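Can a machine do the laundry yet?

2024-11-08

The engineer who runs the domestic tasks bench at Markel has been asked the same thing at every family gathering for six years. When can I buy one that does the washing? Her answer has hardly changed.

"I tell them it depends which bit they mean," she says. "The washing has been done by a machine since before I was born. What people want is everything either side of it. Picking it up off the floor, sorting it, folding it, putting it in the right drawer. That is where we are still slow."

Markel has a ground-floor unit on the Lenwood estate, between a tile supplier and a place that repairs lawnmowers. She joined from a packaging firm, where she set up arms that put cartons on pallets. She asked not to be named because she would like to go on being asked about her work and not about her employer's plans, which she is not allowed to discuss anyway.

Cartons, she says, spoil you. They are the same size all day and they stay the shape they were when you let go of them. A cloth does neither.

"You can put the same cloth on the same table 3 times and get three different cloths, as far as the software is concerned. There's a crease in a new place, or a corner has gone under. A person doesn't even notice that. You just grab it and shake it out."

The bench uses two arms for cloth work. One arm can drag a cloth or drop it in a basket, but for a fold she wants a hold on both sides, and the two have to move together or the fabric skews. Getting hold of the edge is the part that fails most. If the fingers come down too high they close on air, and if they press too hard they push the cloth along the table and make a ridge.

Her team has logged 2,000 attempts at a single fold since May. She will not give a success rate for all of them, saying the early ones would drag it down and the recent ones would flatter it. In the last batch, 176 attempts, the machine did well with flat cloths and badly with anything that started in a heap.

"A heap is the real job, though. Nobody's washing comes out of the drum flat."

I asked about speed. She laughed and said a teenager who did not want to be there would still beat it. A fold that takes her a couple of seconds can take the arms most of a minute, and longer if they have to let go and start again.

Shops and warehouses are further on, in her view, but only for certain work. She spent a spring with Christodoulou, a linen hire company that wanted napkins and tea towels stacked for delivery. The stacking went well. The trouble was the odd item: an apron in with the napkins, or a towel with a torn hem. Staff on the line pulled those out without breaking off their conversation. The machine stopped and waited.

"They kept it for the stacking and kept the people for the rest. I thought that was a fair result. The supervisor thought I'd be offended."

She is less sure about shelf filling. Gridivmont, the other project she has worked on, tried it with soft packets, and she found those nearly as awkward as cloth. They slump, they slide off each other, and the shiny ones confuse the cameras.

So what would she trust a machine with at home today? Vacuuming, she says, if you pick up the cables first. Mowing a plain lawn. She would let one clear a table of plastic cups, but would not leave it alone with her mother's plates.

"And I wouldn't have one on the stairs. Not yet."

She does expect folding to come, first in laundries, where somebody can stand nearby and sort out the mistakes, and much later in houses. She would not put a year on it. The last time she did, a relative wrote it on the kitchen calendar and has brought it up since.

Before I left I asked whether she folds her own washing.

"Badly," she said. "I've got a chair for it."
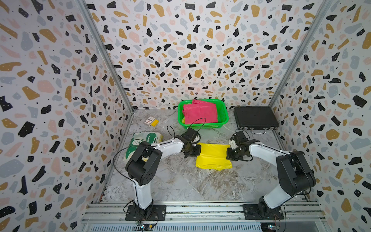
Cloth work on the bench, with a gripper at either side of a yellow cloth.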